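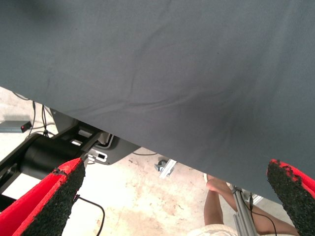

Grip pads at the end of a long run, tips getting patchy.

Home | Guides | Grippers | Arms | Parts bin | Contact

Changing the grip pads on a two-finger gripper

I put this off for most of November, so no judgement if yours look like mine did! The red showing through the black along the tips is your cue. Once the coating goes at the very end of the finger, small parts start to skate, and cloth goes next (we run both jobs on the same arm, which is hard on pads).

You'll want a plastic scraper, isopropyl, a lint-free rag, a sharp knife and a sheet of grit pad. I buy mine from Collonero, but any coarse pad with a decent adhesive back will do.

Park the arm somewhere you can reach it comfortably, open the jaws all the way and kill the power at the controller. Don't trust the pause button. Kerstin Baumgart taught me that one, and she was pretty firm about it.

Start the scraper at the base of the finger and work toward the tip. Go slow, the red plastic marks easily. If the old glue won't budge, lay a rag soaked in isopropyl over it for 7 minutes and go have a coffee. Wipe it down, let it dry, then cut the new pad a hair oversize, press it on from the base up and trim it flush. I do both fingers together, always. One fresh pad and one tired one will pull your part sideways and you'll blame the calibration.

Leave it overnight if you can. Then power up, re-zero the jaws (the new pads are thicker, so the old closed position is wrong now) and try a few slow picks on something fiddly. I like small gears on a flat surface, as the teeth will show you a bad grip in a hurry.

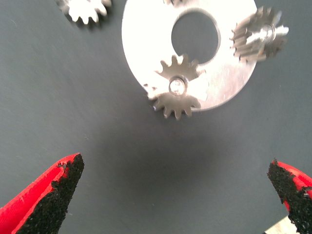 How often should I change the pads?

I check mine every 200 cycles and usually swap them by 300. Fabric on its own is gentler, so go by how the tips look.

Mounir Tawfik keeps the leftover strips for shimming fixtures, and I've started doing the same. They live in the drawer under the controller with the spare knife blades.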